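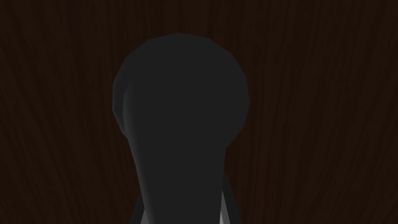 4/25/24

I've been putting off writing about the Groline runs until I had something worth telling you, and now I do! Quick recap for new readers: Groline is our side project at Nalturico where a gripper learns to pick things up in simulation, using only the view from a camera down near the fingers. No overhead camera, no depth, just that one close-up picture.

The trouble in November was that the policy got lazy. We trained it on plain gray tabletops, and it learned to look for "whatever isn't gray." Put a dark object on a dark wood texture and it fell apart. It would close too early, or drift off after a streak in the grain (I watched far too many of those replays).

So we tried a trick I'm calling the Nic Aodha schedule, after the street our office is on. Every 1,000 training episodes we swap in a harder background and drop the contrast a bit more. By the end you're at charcoal shapes on wood that's nearly black, with hardly any shading to help. We kept the models low-poly on purpose. They're ugly, but they render fast, and I wanted to find out if the outline alone was enough.

Mostly it is! On our dark-on-dark test set of 2,000 grasps, the failures dropped to roughly a third of what they were. Rounded shapes with a narrow neck improved the most, and I think that's down to the fingers having an obvious place to go. Flat things are still bad. Thin flat things are terrible, and I don't have a good idea for those yet.

Two warnings before you get excited. We've only run 3 random seeds, and one was clearly worse than the others. Also, none of this has been near real hardware. The Direr arm is still in its crate waiting on a power supply, so that part will have to go in a later issue.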